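Two hands are better than one, says lab that bought two of each

PENNESS -- The robotics lab at Tamora has spent most of June finding out which of two robot hands is better at tidying an office, a contest that has produced a great deal of data and a fairly modest amount of tidiness.

The hands, both jointed and black-fingered, are sold as the Kivi and the Ruvness. The lab has a pair of each. Every pair gets the same two arms, the same controller settings and the same chores: take a folder off a desk, put it on a shelf, take a mug out of a cabinet, close a drawer. A run counts as a success if the object ends up where the task sheet says it should. Ending up near there earns a note in the margin.

The Kivi completed 56 of its folder runs. The Ruvness, given the same number of tries, completed 48, and the lab's write-up spends several pages on the gap. Most of the Ruvness failures came at the grasp, when a fingertip met the edge of the cover and pushed it along the desk like a cat with a pen. Most of the Kivi's came later, at the shelf, where it was reluctant to let go.

Speed was the other argument. The faster controller setting cut almost 2 seconds from each lift, and the team liked it right up to the point where they looked at the recordings from the head camera.

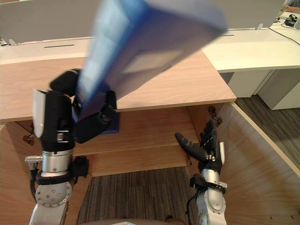
Slower is fine with at least one reader of the lab's project page, Ovrek, who wrote in to ask why anyone would rush a folder in the first place. Paperwork had waited on that reader's own desk since winter, the comment went on, and had never once complained about cycle time. The same comment asked for a test with a ring binder, preferably an overfilled one.

The lab has added the binder to its list. It has also gone back to the slower setting for anything flat, and will try a camera with a shorter exposure before it touches the controller again.

Mugs settled very little. Both hands scored 95 percent, and both missed on the same mug, a squat one with a small handle. It has been kept in the test set over the objections of everyone who drinks from it.

Drawer results are due next month. Early runs suggest that opening them is going well.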